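3.2 Plates, boxes and what counts as "put away"

Of all the things people in our study did at a table, setting something on a plate gave us the most pleasure to study. It is such a small act, and yet it is full of judgement! A plate tells you where a thing should go without saying a word. It has a rim and a middle, and people seem to agree very quickly on what it means for an object to be "on" it. They agree far less on what it means for an object to be "by" it.

We used the same few items throughout the Gumthorpe sessions: a round plate, a small box and a plain white table with nothing else laid out. Earlier work by our group (Pasaribu and Frerichs, the Hollora kitchen study) used full place settings, and the results were rich but very hard to read. With one plate and one box, the question becomes much easier to ask. Is the box on the plate, or is it beside it? Figure 4 shows both arrangements.

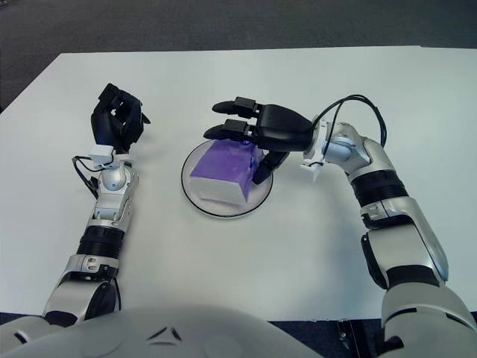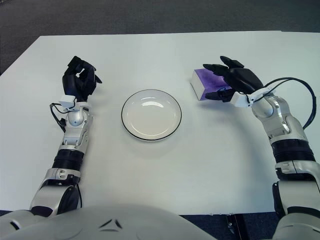

Figure 4. The box and plate in two arrangements. First picture: the box on the plate. Second picture: the box on the table, with the plate empty.

We showed arrangements of this kind to 60 adults and asked them to describe each in a single sentence, which gave us 254 usable descriptions once blanks and repeats had been taken out. What a lovely set of sentences it is. For boxes on the plate, people wrote short and confident lines, and the word "on" did nearly all the work. For boxes on the table the writing loosened at once. We read "next to", "near", "just past", "behind", "off to the side of" and, from one person, "waiting for". Osaze Ezeani, who coded the replies with Lachlan Geddes, kept a separate list of these and it runs to two pages.

The colour of the box also found its way into the replies far more often than we had planned for. Purple against a white table is hard to ignore, and several people named the colour before they named the object. We would choose a duller box next time, or better still use both and compare them.

Some 10 people treated the empty plate as the main subject and mentioned the box second, or left it out altogether. We had not expected this and are keen to follow it up. An empty plate may read as a place that is ready for something, in the way that an empty chair does. Section 3.3 takes up the same question with the Fuvel bowls, where the deeper sides make "in" and "on" compete.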